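Filed under: Workshop Notebook / Storage & Tidying

March, Saturday, just after lunch

Back on the boot corner today, with the radio on and a big pot of coffee. I had hoped to settle the whole layout before noon, but the rubber boots from Werketti came in all mixed up and I spent a good long while finding partners for them (and enjoying it, I have to admit, because the colors are so cheerful against that busy patchwork carpet on the walls). Two rows seems the right way to go. It keeps the pairs together, and whoever comes in next can find the purple ones without lifting anything else.

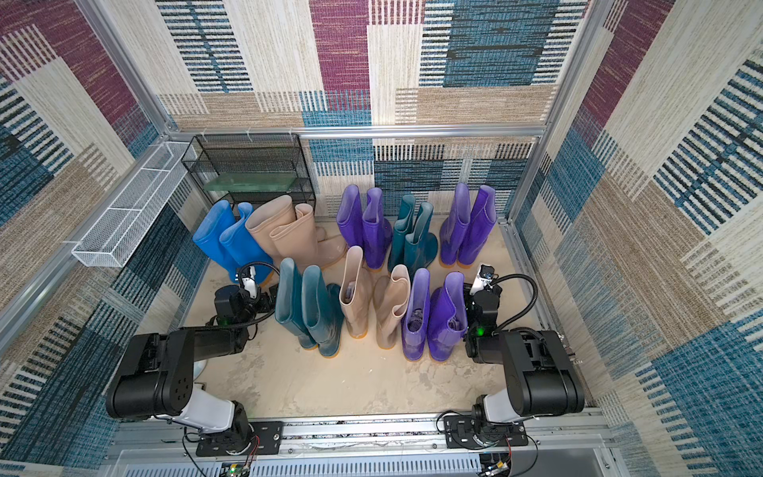

The beige ones are still my problem children. Their tops are wide and floppy and they lean on each other like tired cousins, so I would like to try a roll of card inside the shafts, 33 cm tall to start with, and see if they hold until Monday. The Falerex inserts are the other option, but we only have 6 left and I'd rather save them.

Note to self: the white wire basket is fine for gloves and liners, but please, no wet socks in it! And ask Demirtaş whether they still carry the same boot in the smaller sizes.

Related entries
Carpet offcuts from Grundisex: what we kept
Drying gloves without a heater
Relabeling the shelf bins

Contact | © Workshop Notebook | Back to top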